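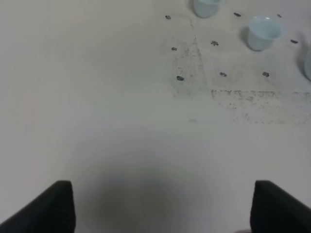 *White tabletop, soft shadow in the middle.*

**Heritage trip to Ultville: deposits, documents, group size**

**nkaelin_149** wrote:
Applying for the February roots program through Branemari. The form asks for a grandparent's parish or civil record. I have a ship manifest and a baptism entry with the surname spelled two ways. Is that enough, or do I need a certified copy before the deposit goes in?

— Notburga Kälin

**lkuster** wrote:
Manifest plus baptism entry was accepted for me. Put both spellings on line 9 of the form. The certified copy is only needed if you want the archive day, where they pull the original register. Request it early. Mine took 16 weeks.

**sabatier_s** wrote:
I disagree on the deposit. Pay it after the record is approved. It is refundable minus a 100 dollar processing charge, and that charge applies even when the program is the one that turns you down. Section on cancellations, second paragraph.

**lkuster** wrote:
That was the old contract. The current one waives the charge if the rejection is on documents. It still applies if you withdraw.

**sabatier_s** wrote:
The PDF I was sent still has the charge with no exception. Ask for the version in writing.
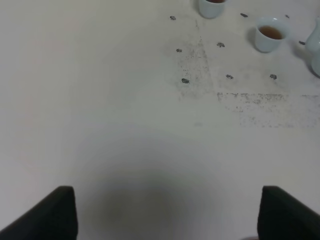

Separate point: check which language track you are placed in. The beginner track spends its mornings in class and skips the village visits in the first week. If meeting relatives is the reason you are going, ask for the intermediate track or arrange the visits yourself.

**lamduan.k** wrote:
Beginner track here, last intake. The visits were moved to the second week, same villages. I would not skip the classes. My cousins spoke no English and I used the kinship terms every day.

**sabatier_s** wrote:
Moved for your intake, maybe. The schedule I had listed none.

**nkaelin_149** wrote:
Thanks. I wrote to the office and asked for the current contract and the week-by-week schedule for both tracks. I will hold the deposit until I have them. Does the Després scholarship cover airfare or only tuition?

**lkuster** wrote:
Tuition and lodging. Airfare is yours. The essay is short, but they want a named project for after you return — mine was recording interviews with my great-aunts.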